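Two weeks of cold garage and a kart that won't idle
Posted November 26, 2025 by Slavica Petek

Quick one tonight, I have to be up at five. The season is over and I still owe everybody the Pratby writeup, so here goes, half of it typed on my phone.

We finished. That's the headline. P11 in the final out of a full grid, after starting dead last because the heat races went sideways in every possible meaning of the word. Killian got tagged in turn two in the first heat, bent a tie rod, and that was that. Second heat he ran with a borrowed one from Thierry Guérin's trailer (thank you Thierry, again) and the front end was toed out so bad you could see it from the fence. Third heat, rain. Of course.
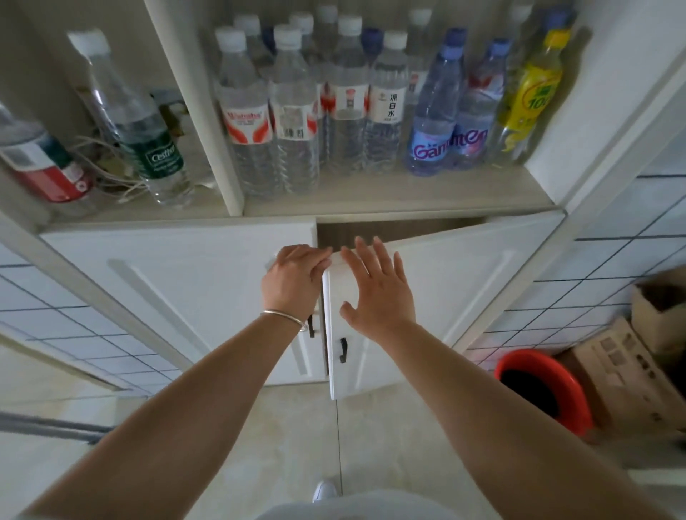
RACE REPORTS

So, the final. 30 karts, damp track, a dry line maybe one kart wide down the back straight. Everybody on slicks except four or five people. We went slicks. I wanted wets, Killian wanted slicks, Killian is the one driving. He was right by lap three and I have heard about it every day since.

Start was a mess. Big pileup at the hairpin, he went wide around the outside on the wet paint and somehow kept it out of the tires. Picked up a bunch of places just by being slow and careful. Then a long lonely stretch where he was catching the pack by a few tenths a lap. I was hanging over the wall yelling like he could hear me. He could not.

Last few laps he had a good fight with Évan Boyer, who is quick and very clean and leaves you exactly one kart width and no more. They swapped at the hairpin, swapped back, swapped again. Killian got him on the run to the flag. Half a bumper. Best racing we had all year and it was for eleventh!

Engine stuff, for those who asked. We ran the Cadetti all weekend, same one we had rebuilt in June. It pulled fine up top but the low speed is horrible. Bogs off the hairpin every time, then clears its throat and goes. I have been through the carb twice now. New gasket, new needle, popoff reset. Still won't idle in the garage, just hunts up and down and dies. Somebody in the paddock swore it was an air leak at the reed block, so thats tomorrow. 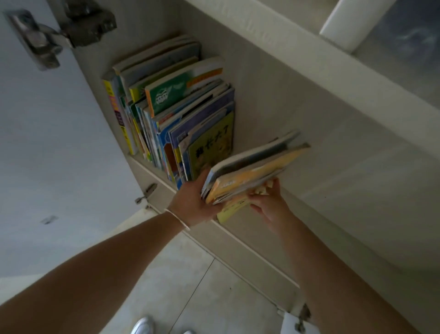

Évan Coste wrote to me after Pratby and sees it differently: you're chasing the carb and I'd bet it's the clutch, those drums glaze over after a wet weekend and then it slips and grabs out of every slow corner, it feels just like a bog from the seat. Pull it, scuff it, go again before you spend any money.

Which, ok. Fair. I hadn't even looked at the clutch. Doesn't explain the idle, but it might explain the hairpin. Could be two problems, knowing us.

Money, because I said I'd be open about it this year. Entry plus tires plus fuel for Pratby came to 342. The whole season was 3730, not counting gas for the van or the seat I cracked by standing on it. That's more then I told my sister it would be. Tires are what kills you. We went through sets way too fast early on, then started saving the good ones for finals and running old junk in practice. Should have done that from the start. 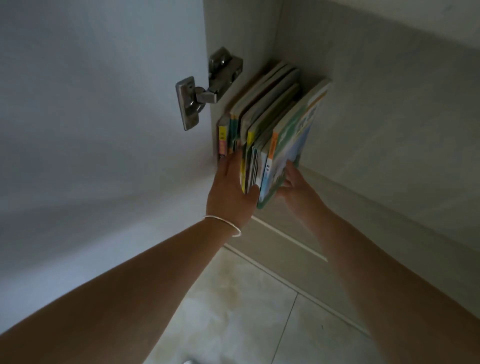

Next year — still deciding. Ollberg moved their opener a few weeks earlier and it's a long drive for a track Killian has never liked. Besson is closer and the surface is new, and they let you camp. I'm leaning Besson for the first half and then see what's left in the envelope. He moves up to the heavier class either way, so we need ballast and probably a bigger seat. If anyone has a seat, used is fine, email me.

Also need a stand. Ours has a wheel that falls off.

Ok bed. Reed block tomorrow, then clutch. Will post what I find.

© 2025 Slavica Petek | Contact | Back to top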